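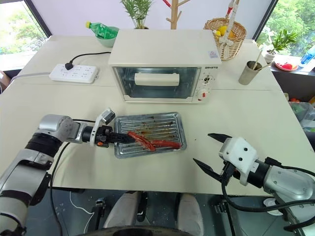
The owner of Grinum starts work at half past four, and by the time we sit down to talk she has already filled two smokers and washed the floor. The business makes sausages and a small range of cured meats in a former dairy at the edge of town. She took over the lease in October, after nine years behind the counter of a butcher's shop that has since closed.

"I didn't want a shop," she says. "I'd had a shop, or I'd worked in somebody else's, and what I liked was the back room. The mincing, the mixing, getting the salt right. I was never much good at chatting over the counter."

The back room is now the whole business. Grinum supplies 28 cafés, pubs and farm shops, and sells to the public through a hatch two mornings a week. There are 11 sausages on the list. She would like there to be fewer.

"Three of them pay for everything else. The plain pork, the smoked one and the one with paprika. The others are there because a customer asked for them once and I haven't had the nerve to stop. There's a venison one that I make for a single pub. I think they sell it to the same table every week."

Money has been the hardest part. She bought the mincer and the filler second-hand from Stornus, a catering dealer that clears out kitchens, and the filler broke down within a month. The repair cost more than the machine had. The cold room, which came with the building, needed a new compressor before Christmas.

"I had 3,000 pounds put aside for things going wrong and it went in one go. After that I was buying meat on a Monday's takings, so to speak. You can't do that for long. The butchers' suppliers want paying, and they're right to."

She doesn't blame the dealer. She says she ought to have asked for the machine to be run before she handed over the money, and would tell anyone starting out to do that, with water in it if there is no meat to hand.

On the sausages themselves she is firm. She uses shoulder and belly, natural casings, and a little rusk in the plain pork. She has no patience with the idea that rusk is a sign of a poor sausage.

"People read the label and see rusk and think they're being cheated. It holds the juice. A sausage that's all meat is a different thing, it's firmer, and there are places where that's what they want. Here they want it soft in the middle. I grew up on soft in the middle, so that's what I make."

The smoked sausage was the slowest to get right. The first batches were bitter, which she put down to the wood before working out that the skins had gone into the smoker damp. They now hang overnight in the cold room first. She smokes over beech, sometimes with a little apple when a local grower has been pruning.

Asked how customers should cook what they buy from her, she gives the answer she has clearly given many times at the hatch. Low heat, plenty of time, no pricking. In the oven she sets it to 165 degrees and leaves them for around forty minutes, turning them once.

"Everyone has it too hot. They want the colour, so they turn it up, and then it splits and all the fat's in the tray. You can get the colour at the end. And don't put them straight in from the fridge, give them a bit of time on the side while the oven warms up."

She eats her own sausages less often than people suppose — perhaps once a fortnight, usually cold, in a sandwich with mustard. After a day of handling raw pork she mostly wants eggs.

The next few months are already settled. A second pair of hands starts at Easter, part-time, which will allow the hatch to open on a third morning. There is also a rent review coming, and she is trying to get an agreement in writing about who pays for the roof, which leaks above the dry store.

She has been asked to supply a small chain of supermarkets and turned it down.

"They wanted it cheaper and they wanted it to last longer in the packet. I could do one of those, maybe, if I changed the recipe. I don't want to change the recipe. I've only just got it."

The hatch is open from eight until noon, or until the plain pork has gone.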